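3.2 Le kit bimanuel Erar : prise en main et premières mesures

Parmi les plateformes que nous avons retenues pour cette comparaison, le kit Erar est celle qui nous a le plus surpris, et en bien ! Distribué par Plorcombe sous forme de deux bras noirs à monter soi-même, il vise les laboratoires d'enseignement et les petites équipes qui veulent faire de la manipulation à deux mains sans immobiliser une salle entière. Le montage nous a pris un après-midi, réglage des butées compris, et le premier mouvement coordonné a été obtenu le soir même, avec les paramètres d'usine (ce que nous n'avions réussi avec aucun des autres kits du panel).

Le logiciel livré, Juvow, réunit la commande des deux bras, la synchronisation des flux vidéo et l'enregistrement des trajectoires. Son fichier de configuration tient sur une page, il se lit sans la documentation, et chaque modification est prise en compte à chaud. Pour les essais, nous avons choisi des récipients légers sur un tissu bleu-vert : peu de masse, donc peu d'indulgence pour une approche mal centrée, et un fond uni dont le récipient blanc se détache nettement.

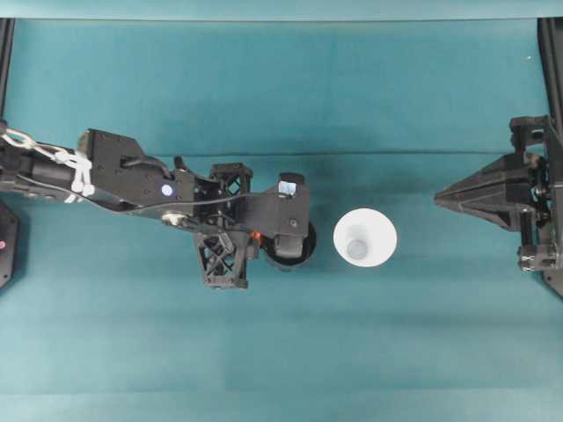
Figure 4. Vue de tête du poste d'essai : gobelet en papier blanc entre les deux préhenseurs du kit Erar.

La vue de tête donne la position relative des deux bras et de l'objet, et c'est elle qui sert à la planification grossière. Elle est en revanche peu utile dans les derniers centimètres, quand le préhenseur s'interpose. Les caméras de poignet prennent alors le relais, et c'est là que le kit devient vraiment passionnant à utiliser : Juvow permet de pondérer les vues en fonction de la distance estimée à l'objet, avec une transition que l'on règle par un seul coefficient. Nous avons fixé celui-ci une fois pour toutes avant la campagne, afin de ne pas favoriser un type de récipient.

La campagne a porté sur 1072 essais enregistrés, dont 1000 ont été conservés pour l'analyse ; les autres correspondent à des arrêts demandés par l'opérateur ou à des séquences vidéo incomplètes. Chaque série comptait 20 essais, avec un repositionnement manuel de l'objet entre deux tentatives.

3.3 Ce que voit le poignet
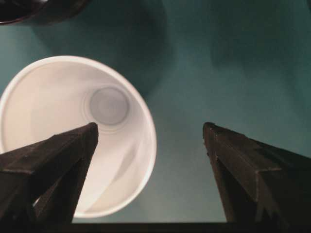
Texte et essais : Tamunoemi Nnaji, atelier Nwankwo

L'approche par le dessus reste la plus délicate à évaluer. L'ouverture du gobelet offre un contour presque circulaire, facile à ajuster, mais les doigts masquent une partie du bord dès que l'outil se rapproche. Nous avons donc comparé deux repères, le cercle du bord et le disque du fond. Le second s'est montré le plus stable dans nos séries : même lorsqu'une pointe recouvre la moitié inférieure de l'ouverture, le fond demeure lisible et son décalage par rapport au bord renseigne sur l'inclinaison de la prise de vue. Juvow accepte ce type de repère sans développement supplémentaire, au moyen d'un petit module que l'on dépose dans le dossier des capteurs.

Le passage à une forme plus évasée demandait, craignions-nous, de tout recalibrer. Il a suffi de changer le rayon attendu ! La difficulté est venue de l'éclairage, car une paroi blanche très exposée perd son relief et l'estimateur hésite alors sur la limite entre paroi et fond. 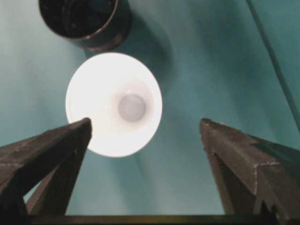
Figure 5. Vue de poignet : bol blanc fortement éclairé, doigts du préhenseur au premier plan.

Une exposition verrouillée, réglée sur l'objet le plus clair de la série, a réduit ces hésitations. L'option existe dans l'interface, mais elle est désactivée par défaut et la notice la mentionne à peine ; nous recommandons de l'activer dès l'installation. Au total, 3551 images de poignet ont été annotées à la main pour vérifier la position des repères, et elles accompagnent les trajectoires dans le matériel supplémentaire. L'effet du poids du contenu, que nous n'avons pas fait varier, est discuté en section 5.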